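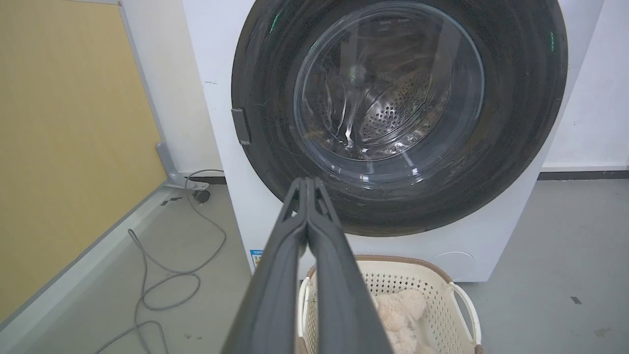 **Budgeting for a second arm – what did we miss last time?**

**wogan_s** – Wed 1 December

I have to put in an equipment plan for next year and would like some opinions before I do. We're at Tritedholm and the job is laundry handling: open the door of a front loader, load, close, unload into a basket. We have one arm now and want a second so two people can work at the same time.

Last year's plan covered the arm, the gripper and one washing machine. It left out everything small. Cables, spare fingers, a proper stand, fixings. I ended up asking for money three times and it did not make me popular.

Two quotes so far, one from Wolus and one from Tuncer. Tuncer is dearer but includes fitting. The order has to be in by March.

Sioned Wogan

---

**pelmet**

Put a line in for fingers and make it bigger than you think. Door work is hard on them. We allow 500 a year for fingers and pads and have never had any left over.

Also ask both firms how long spares take to arrive. A cheap finger that takes 28 days is no use to anyone.

---

**gantry_dave**

I'd go the other way and not buy a second arm yet. Buy a second washing machine, a different make with a different door. One arm and two machines will teach you more than two arms and one machine, and it costs a lot less.

---

**wogan_s**

Dave, I did think about that. The trouble is arm time. We have people waiting for a slot most afternoons, and another washer doesn't help with that.

The door is where most of our hours go. It has a wide swing, so the arm needs room on the hinge side as well as a clear reach to the drum.

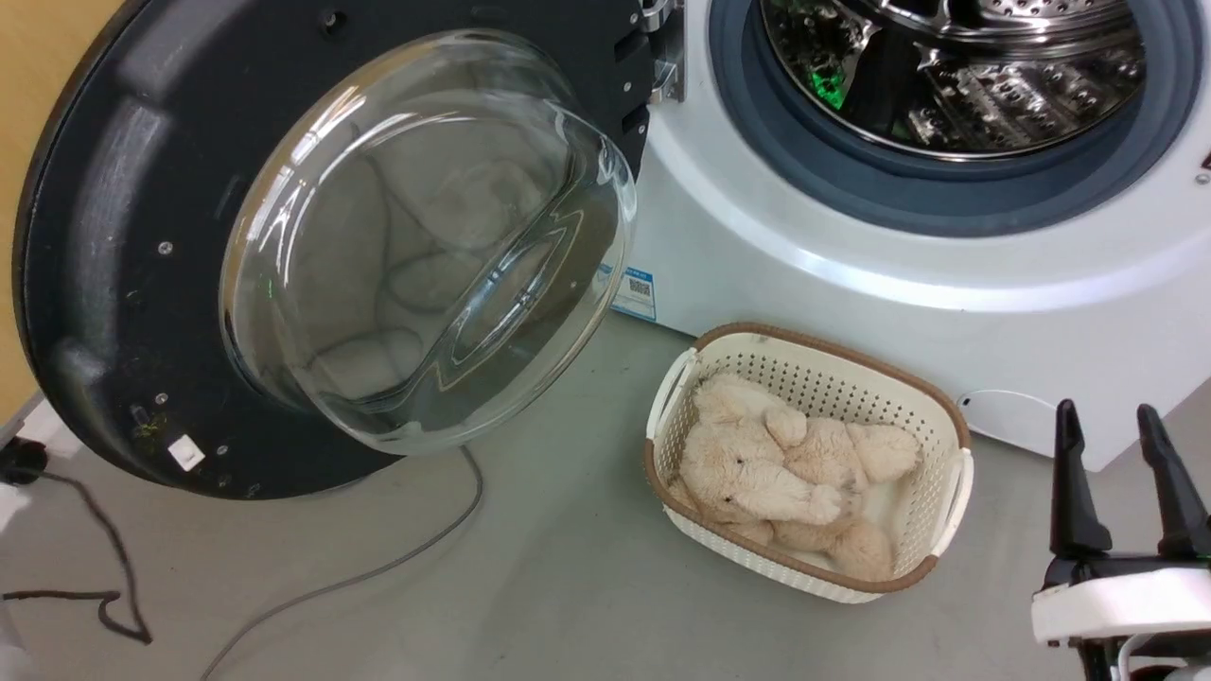

So floor space has to go in the plan too. If the second arm gets its own washer then I need a second bay with the same clearance, and I haven't costed that at all. Sockets as well.

pelmet, thanks, 500 for fingers is going in.

---

**pelmet**

Do you need it plumbed? If you're only doing door and basket work you can leave the water off and save the plumber. Ours has never been connected.

---

**gantry_dave**

Disagree with that one. Sooner or later someone will want real wet washing, and getting a plumber back later costs more. Do it once.

---

**wogan_s**

I'll price it both ways and let them choose. Soft toys and dry towels would keep us going for a good while.

Has anyone dealt with Juslow? They do a rental with an option to buy, and I could get that through without a full capital request. 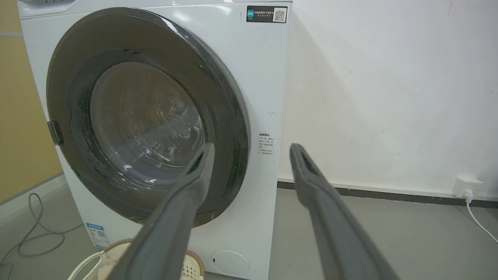
**mirren77**

We rented from Juslow for 3 months. The kit was fine and it turned up when they said. Read the part about wear, though – they charged us for scuffed fingers at the end, and I'd call that normal use. Get it in writing what counts as damage before you sign.

---

**pelmet**

Same advice for Wolus, their warranty leaves out the fingers altogether.

---

**wogan_s**

Useful, thank you both. I'll ask all three firms for spares prices and lead times on the same sheet and post the totals when I have them.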